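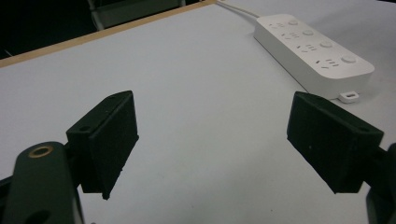 Four sockets on a desk is three more than she needs, one Surkwood library member told the front counter on Wednesday, and she would sooner have had the extra opening hour.

The library has put switched power strips on its study tables under a scheme it calls Flakadus, which promises to cut standby power use by 20 per cent. The white strips have a button beside each socket, so a laptop charger can be turned off without touching the one next to it. Whether anyone will bother is another matter.

Brivex, which supplied 41 of the strips, says the saving is "achievable in normal use". It did not say what normal use looks like in a library where half the tables sit idle until school gets out. Asked for the trial results behind the figure, the company sent a brochure.

A similar rollout at the Mosquera community centre was meant to cover 100 desks and stopped at 10. The centre has not published its power bills from before or after -- and Surkwood has not said if it will publish its own.

Members are being asked to switch off at the button when they leave. Signs are on order. The library says it will look at the numbers in September.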